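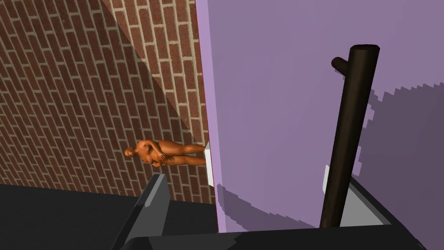 Lesezeit: 2 Minuten

Lakside – Datensatz zu Promi-Paaren

Lakside sammelt 2.230 Meldungen über Paare aus Musik und Fernsehen, von der ersten Andeutung bis zur Bestätigung. Und es macht richtig Spaß, darin zu stöbern!
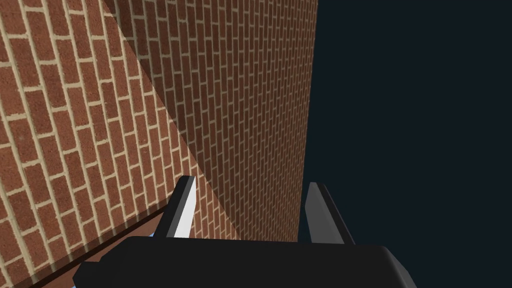 Was steht in einer Zeile?
Zwei Namen, Quelle, Datum der Meldung und der Status (Gerücht, bestätigt, getrennt).

Fast 600 Einträge hat Noeline Henare von Hand nachgeprüft – großartige Arbeit. Die Datei liegt als CSV in UTF-8 vor, Trennzeichen ist das Semikolon.
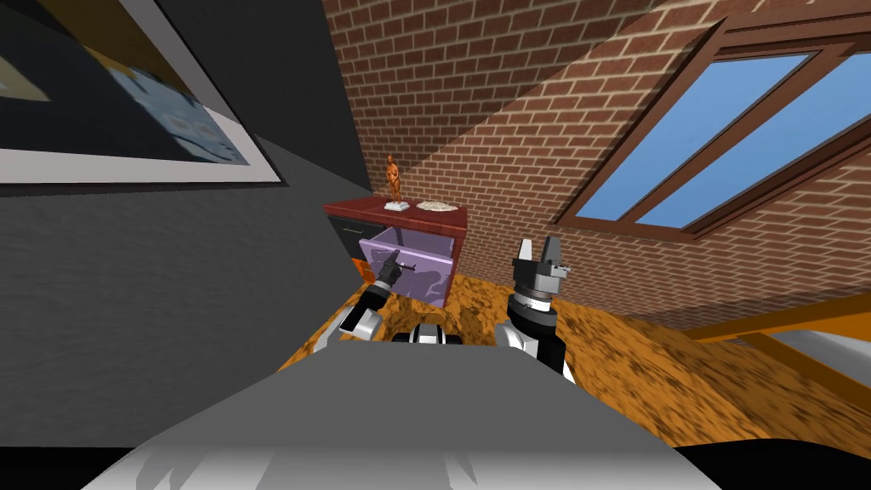 Wer pflegt die Daten?
Mireille Saliba, Korrekturen bitte als Issue mit Link zur Quelle.

Abgelegt unter: Promis, Beziehungen, Datensätze

Ähnliche Projekte
- Rumness: Trennungen im Zeitverlauf
- Bukari: Interviewzitate
- Robles: Rote Teppiche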